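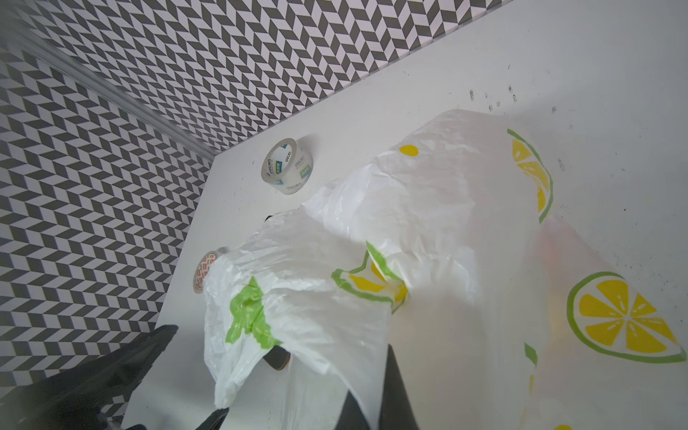 Murnen, Dec 16, 2019

Ticket: Matching amount is zero for employee donations, year-end campaign
Opened by: Noémi Pap, Clemico social action office
Handled by: Botond Balogh, Takby support
Product: Takby Giving, donations and matching
Priority: High
Status: Resolved, one point open

Original report (Noémi Pap)

Hello. We opened our year-end campaign for the employees yesterday afternoon. There are two projects, the kidney disease research at the university clinic and the music therapy program for children in long hospital stays. The company doubles what each employee gives. The employees can choose the project and pay, and they receive the thank-you message. But on the campaign page the line "Your company adds" shows zero for all of them. Several people have written to me to ask if the company changed its mind. It did not. Please help quickly, the general manager will present the campaign to the staff tomorrow morning and the total on the screen will be only half of the truth.

Rules we agreed with the board: minimum gift 5 euros, the company matches one to one up to 500 euros for one gift, and up to 3,000 euros per employee in one year.

Reply (Botond Balogh)

Dear Noémi, thank you for the clear description. I have checked that the donations themselves are safe. The money from the employees is collected and is assigned to the right project. Only the matching part is missing. Could you please send me:

– the settings file you imported when you created the campaign
– the language of your own user account
– one example of a donation with zero matching (only the donation reference, please no bank data)

Please do not delete the campaign and do not create it again. If it is deleted, the employees will lose the link between their receipt and the project.

Reply (Noémi Pap)

File attached. My account is in Hungarian, the campaign page is in English. I attach my own donation as the example, I gave 20 euros to the music therapy. I copied the settings from our spring campaign in May, which worked well, and I changed only the limits and the names of the projects. In May we had no limit per year.

Log, first check: is matching active?

Yes. The switch "Company matching" is on, the ratio is one to one and both projects are on the list of eligible projects. I compared it with the May campaign and found no difference, except the yearly limit.

Log, second check: did the payment service confirm?

Matching is calculated only after Kuroda confirms the payment. When the confirmation does not arrive, the matching stays empty. In this case it is not empty, it is zero, so I did not expect to find the problem there. I asked Shivam Tomar from our payments team to look anyway. His answer: all confirmations arrived, no errors, no delay.

Log, third check: reason code

I opened the detail of Noémi's donation. The reason for the zero is "yearly limit reached". She gave only once this year in this system, so this cannot be correct. I looked at other donations and they have the same reason code, also the smallest ones.

Log, fourth check: the limit itself

In the campaign screen the yearly limit is shown as 3. In the imported file it is written 3,000. When the account is in Hungarian, the import takes the comma as the decimal sign and understands three euros, with three zeros after it. The minimum gift is 5 euros, therefore every gift is higher than the yearly limit and the system refuses the matching completely. The limit for one gift, 500, has no comma and was read correctly.

I made the same import in a test account in Hungarian and had the same result. With the test account in English the limit is read correctly. This is a fault on our side. The file template says that the comma may be used for thousands, and it does not mention the language of the account.

Reply (Botond Balogh)

Dear Noémi, I have found the reason. Your yearly limit was saved as three euros. Please correct it in this way:

Open Campaigns, then the year-end campaign, then Matching rules.
In the field "Limit per donor and year" write 3000 without comma, without point and without space.
Save, and check that the field still shows 3000 after you open the page again.
Do not import the file a second time.

The new limit is valid for the next gifts. The old ones must be calculated again, and only we can do this. Please confirm in writing that you agree – the calculation changes the amount that Clemico must pay to the two projects, and I need this from a person with the right to approve it.

Reply (Noémi Pap)

The field is corrected and it shows 3000 now. Leire Vidal, our finance director, is in copy and will confirm.

Reply (Leire Vidal)

I confirm, please calculate again for all gifts from the opening of the campaign. Two questions. Will the employees get a second thank-you message? And will the tax receipts change?

Reply (Botond Balogh)

Dear Leire, thank you. No second message will be sent, I have switched off the messages for this calculation. The receipts do not change, they show only the money paid by the employee.

Log, recalculation

Started with Ebbe Skjelbred as second person, as is our rule when amounts to be paid are changed. Donations in the list: 1,104. Recalculated: 1,104. Errors: none. Ebbe compared a sample from each project by hand and the amounts are right. In gifts above 500 euros the matching stops at 500, as the board wanted. The total on the campaign page was still the old one after the calculation, so I emptied the page cache.

Reply (Noémi Pap)

I see the company part now, on my gift and in the total. The employees who wrote to me also see it. Thank you, I can send the slides to the general manager. One small thing: in the export for the research clinic, the column "Company part" stands before "Employee part", in May it was the opposite. Is it on purpose?

Reply (Botond Balogh)

Dear Noémi, I am glad to read it. About the export, I do not know yet. I did not find this change in our release notes and I have asked the reporting team. The amounts under each title are correct, but please be careful if you paste the columns into an old sheet.

Internal note

Import fault passed to development. Until it is repaired, the template text is changed to "write amounts with digits only". Shivam will search for other campaigns with a yearly limit lower than the minimum gift, and we will write to these customers ourselves. Ticket stays open for the order of the columns in the export.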